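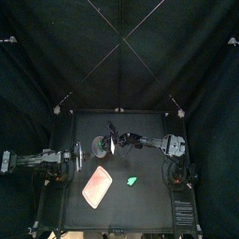 The second arm is not the expensive part

When a small company decides to buy a bench with two robot arms, the first meeting is nearly always about the arms. The brochures are open on the table, somebody compares the reach and the payload, and after one hour there is a number on the whiteboard. In my experience this number is the most reliable one in the whole budget. The trouble is with everything which stands next to it.

I have followed such a purchase at Trutmont since March, from the first spreadsheet to the second one. The company wants to teach a pair of arms to handle small objects of irregular shape, and later to sort sample packs for its customers. It asked two suppliers, Utedent and Sullgate, for an offer. Both offers covered two arms, the controllers and a basic gripper for each side. Neither of them covered the table.

A table sounds like a detail. But it must be stiff, it must have places where the arms can be bolted, and somebody must be able to change the layout without drilling new holes. Trutmont wrote 700 pounds in the first plan for the frame and the top. The invoice was 742, and this was one of the pleasant surprises. Dark cloth on the sides, clips, brackets and cable ties came after that, in many small orders which no one had put into the plan — my advice is to open one line for such things and to fill it generously.

Fingers wear, and fingers change
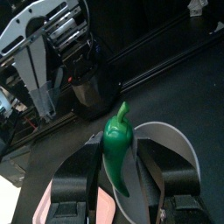

Photo: Trutmont

The grippers deserve a longer discussion than they usually receive. A toy chili pepper has a rounded shoulder and a pointed tip, and the two fingers must hold it between these shapes. A flat card asks for something different again. If you plan to work with many kinds of objects, you should plan for more than one kind of finger, and for spare sets of each kind.

Tạ, the workshop that quoted for the finger sets, asks up to 900 pounds for a full year of replacements. Trutmont had written nothing under this heading. The person who prepared the budget had supposed, quite reasonably, that a gripper is bought once.

Cameras are a similar case. A camera at the wrist sees what the fingers are doing, and a fixed one sees the whole table, and for training you will probably want both. Each needs a mount, a cable that survives the bending, and a computer with enough ports and enough disk. When all these extras were added together, the second spreadsheet was 3931 pounds higher than the first, without any change in the arms.

What to ask before you sign

Ask the supplier which parts of the offer are consumed and which are kept. Ask how long a replacement wrist takes to arrive, and what you can do with one arm while you wait for it. Ask also for the price of the second visit of the engineer, as the first visit is normally included and the second is not.

Then there are the objects themselves. Toy vegetables, a bowl, a cup and a cutting board cost very little, and they allow you to test a grasp before anybody risks the real goods. I would buy them before the arms are delivered.
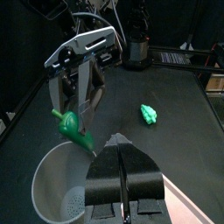
Sullgate sees the matter differently. In its written answer to me it said that a customer who lists every bracket in advance will never order, and that it is wiser to keep a reserve and begin. It also wrote that the extras become "much easier to judge after one month of work". I can accept the second remark. The first one I have shown to Trutmont, where they are now preparing the plan for another bench, with a separate line for fingers.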